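Why Does Metal Feel Colder Than Wood?

By Vira Antoniuk
17 Jan 2021

Print this page
E-mail this page

Put one hand on a wooden table. Put the other hand on a metal tray that has been sitting on the table all night. The tray feels colder. Most people would say that it is colder, but a thermometer gives the same number for both.

Things left in a room for a long time end up at the same temperature as the air in the room. This happens to metal, wood, carpet, plastic and paper. If the room is at 17 degrees Celsius, the tray is at 17 degrees and so is the table.

Your hand is different. Your body makes its own heat, and the skin on your hand is usually warmer than the room. When you touch something cooler than your skin, heat moves out of your hand and into it. Heat always moves this way by itself, from the warmer thing to the cooler thing.

Heat moves through some materials quickly. These are called conductors. Most metals are good conductors. When you touch a metal tray, the heat from your fingers spreads out into the rest of the metal, and more heat leaves your fingers to follow it. Your skin cools down fast.

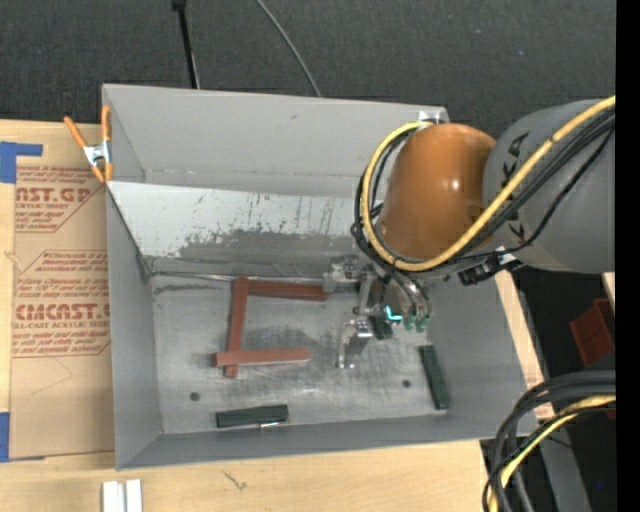
Wood is a poor conductor. Heat from your hand warms up the little bit of wood under your fingers and mostly stays there. Soon that spot is nearly as warm as you are, and your hand stops losing much heat. Materials like this are called insulators. Wool, cork and carpet are insulators too. Many of them have tiny pockets of air inside, and air that is kept still does not carry heat well.

Nerves in your skin notice how warm your skin is and whether it is getting warmer or cooler. They do not measure the tray or the table. So when your brain gets the message "my fingers are cooling down fast," you feel cold.

Try it with ice

You need two ice cubes of the same size, a metal baking tray and a wooden cutting board. Leave the tray and the board in the same room overnight. Touch them both and decide which one you think will melt the ice first. Then put one cube on each and watch for a few minutes.

The cube on the metal melts faster. The metal feels colder to you, but it carries heat from the room into the ice more quickly than the wood does.

Words to know

Conductor: a material that heat moves through easily.
Insulator: a material that heat moves through slowly.
Temperature: how hot or cold something is.

Print this page
E-mail this page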